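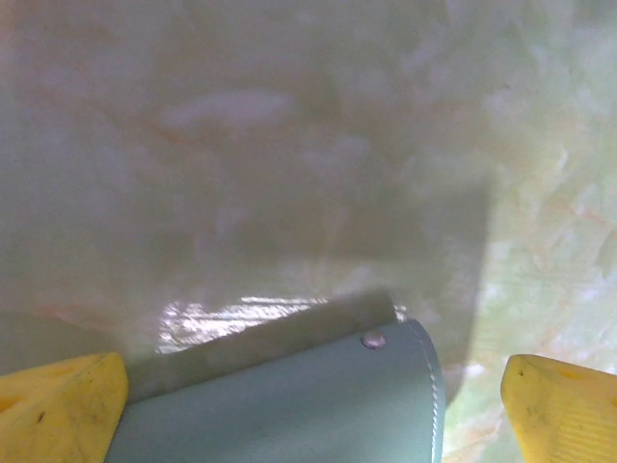
Page last changed: 5 May 2018

Ulton brings out a small snap wallet, and I get to tell you about it

Hi, Fung-ping Lu here. I run the little workshop we call Ulton, and I also write our press releases, so please forgive me if this one sounds like a person talking. The news is that our new card wallet, the Hsiao, goes on sale this month in our shop on Murngate and on our website. It's a small folding wallet with white stitching and a round metal snap, and I've been wanting to make it for ages!

It started with my own bag. I had a big old billfold stuffed with receipts and loyalty cards for places that closed years ago, and one evening I tipped the whole thing out on the kitchen table and kept six cards. Six! The rest went in a drawer (fine, some went in the trash). After that I wanted something that held those six and shut properly.

Apostolos Tsolakis, who cuts all our leather, drew the first pattern on the back of a delivery note. We argued over the corners for a good long while - he likes them square and I like them round - and I won. He got his way on the snap. I'd wanted a zipper, and he said a snap is easier to open with one hand while you're holding a coffee, so a snap it is.

The first batch is 376 wallets, each with a number on a slip of paper tucked inside. We've set aside 109 of them for people who signed up at the Fanus spring craft fair, and those folks will get an email from me before the wallets go in the shop. If you signed up and changed your address, please write to me soon. 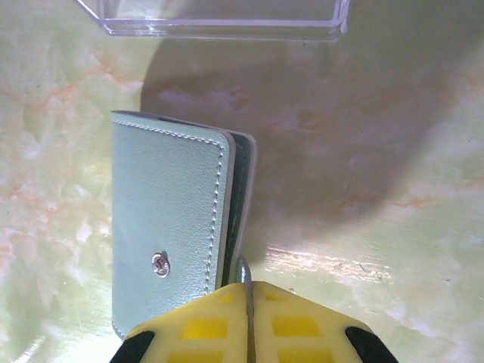 Will it hold folded bills as well as cards?
One or two bills folded in quarters will go in behind the cards, but it's made for cards, and a thick wad of cash will keep the snap from closing.

Looking after it is easy. Wipe it with a soft dry cloth now and then, keep it off the radiator, and don't put it in the same pocket as your keys if you care about scratches. I don't, much, and mine has plenty.

If the stitching ever comes loose, bring it in or mail it and we'll redo the seam at no charge. Snaps too. Apostolos does the repairs on quiet mornings and he's pretty quick.

For press: I have 12 loan wallets for anyone who'd like to try one for a couple of weeks, and I'm glad to talk by phone or at the shop. Just ask for me at the counter, or write to the Ulton press desk through the contact page - the press desk is also me.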